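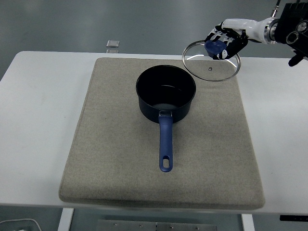
*The black saucepan, on the gray pad.*

Hi all,

Catching up on the oatmeal thread from the top of the digest, and I have opinions, so get a coffee. I'll quote the bit I'm replying to and snip the rest.

> I've been following the list's overnight method for steel-cut oats and
> I keep getting glue on the bottom and soup on top. I use one part oats
> to four parts water, bring it to a boil before bed, lid on, heat off,
> and reheat in the morning. I'm at altitude, if that matters. Also, does
> anyone still have the Humphreys chart? The link in the archive is dead.
>
> And is it worth paying extra for the Skatarar oats? The store near me
> has them in the bulk bins now and they cost nearly double.

OK, first thing: altitude does matter, but less than people on this list like to say it does. I cooked at sea level for most of my life and then moved up to 2733 feet, and I braced for disaster and mostly what happened was that my beans took forever. The oats were fine! A bit chewier. If you're a lot higher than me you may want to let them simmer a few minutes before you kill the heat, because that one boil is doing less than you think it is.

The glue-and-soup thing sounds to me like stirring, or the lack of it. When you dump oats into cold water and walk away while it heats, they sink and sit there in a clump, and the clump cooks and the water above it doesn't get any starch to speak of. Bring the water up first, then rain the oats in with one hand and stir with the other, and keep stirring until it comes back to a boil. Then lid, heat off, go to bed. In the morning, stir again BEFORE you turn the burner on. I skipped that for years and scrubbed a lot of pans.

Also four to one is on the wet side for overnight, in my kitchen anyway. I do three and a half and add a splash of milk when I reheat. My sister-in-law does three flat and you could tile a bathroom with it, but she likes it that way and she's welcome to it.

Salt goes in at night. I know there's a faction here that salts in the morning and we have been through all that — see October's archive, if you have an evening to lose.

About pans: smaller and deeper has worked better for me than wide and shallow. A wide pan cools down too fast once the heat's off, and the whole method leans on it staying warm for a good while. If wide is all you've got, fold a towel over the lid (burner OFF, obviously, and cool enough that you'd put your hand near it). If your lid rattles, put up with it. I wouldn't buy anything new just for oats.

On the Humphreys chart, I have a paper copy! It's the one with the soaking times down the left and grain by grain across, and somebody spilled something on the millet column so I can't vouch for millet. I'll type it up and post it to the list as plain text so we don't lose it again when another website goes under. For steel-cut it says 7 hours off the heat and 20 minutes to finish, low. I've never needed the full 20 myself, I start checking at half that.

Skatarar oats: I bought one bag, on sale, and ran it next to the store brand for a week. The Skatarar ones are cut bigger and they stay more separate, and they smell really nice when you open the bag. Would I pay double? For company, maybe. For me at 6 a.m. in my socks, with brown sugar and half a banana on top, no. What I'd spend the money on is fresher oats of whatever kind, from a store where the bin gets emptied regularly. Give them a sniff. If it smells like crayons, leave it.

One more thing while I'm here. Whoever asked a while back about freezing portions: yes, it works, muffin tin, pop them out once they're solid and bag them. They come back a little looser than they went in. Two pucks is breakfast for me, three if I'm shoveling.

And has anybody tried the overnight thing with barley? I've got most of a sack to get through and I'm sick of soup. I tried it at the same water as the oats and it came out like little pebbles, so I'm guessing either more water or a longer boil up front, but I'd rather hear from someone who's already wasted the barley.

Chart coming when I find my reading glasses.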